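# How a Folk Dance Gets Passed Along

Some dances are very old. One circle dance from the town of Mondeton has been danced for almost 300 years, and for most of that time no one wrote the steps down. Children learned it by standing next to grown-ups and copying their feet.

## What is a folk dance?

A folk dance belongs to a place and the people who live there. You don't need a stage. People dance at weddings, at harvest time, or at the spring fair in April.

## Counting the beat

Music has a steady pulse called the beat. The Mondeton dance is counted in threes: ONE, two, three. The first beat is the strong one, so you step harder on it. Ottó Szalai, who teaches the dance, tells new dancers to clap first and move later.

## Try the basic step

You need a clear patch of floor and flat shoes – socks can slip.

1. Stand with your feet together.
2. On ONE, step to the right with your right foot.
3. On two, bring your left foot next to it.
4. On three, rise onto your toes and come down.
5. Do it all again, going left.

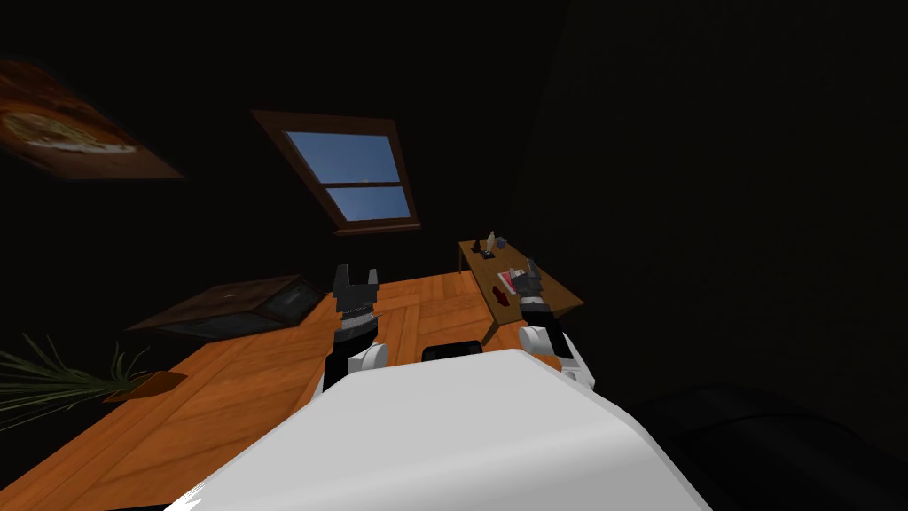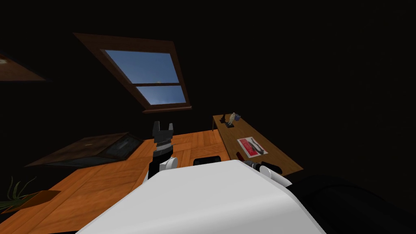 ## Words to know

- **Beat:** the steady pulse in music.
- **Tempo:** how fast or slow the beat goes.
- **Partner:** the person you dance with. In a circle dance you have two neighbors instead – one on each side.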